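The Case for Color in the Shared Workshop

The Clidlow tool library lends to 800 households, and last year it recorded 1,688 loans. Few items cause as much difficulty as the hex key. It is small, it is usually plain metal, and one size looks very much like the next. Members return the wrong key to the wrong slot, and the next borrower rounds out a bolt.

It is the view of this column that shared workshops should buy hex keys with colored sleeves and retire the plain ones. The usual objection is cost. A sleeved set is dearer, and Clidlow has 8 benches to supply. Yet the library spent $745 last year on replacing single keys and damaged fasteners, a sum that would have covered the change with money to spare.

A second objection deserves more respect. Experienced members argue that a user ought to learn sizes by number and by feel. We agree that this skill is worth having. A shared bench, however, must also serve the person who assembles one bookcase every few years, and such a person can remember "the yellow one" for the length of an evening.

Sleeves do show wear, and color does not help every eye equally. Stamped sizes should therefore remain the official reference – color is an aid to sorting.

Four keys set out on a white surface, in red, yellow, light blue and orange, can be told apart before anyone reads a number.
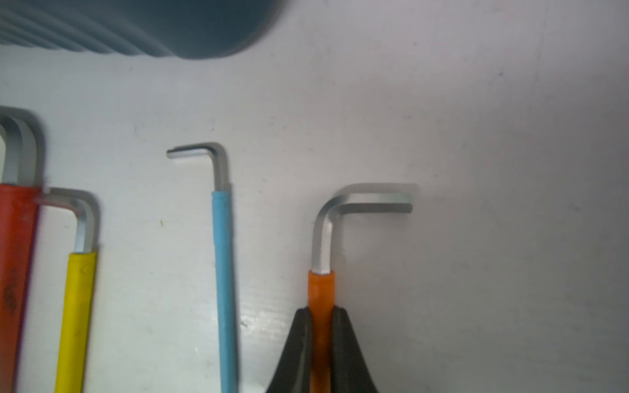

What We Ask of Members

Return each key to its own place at the end of the session. Report a missing color at the desk on the same day. Comments on the proposal will be accepted until 12th July.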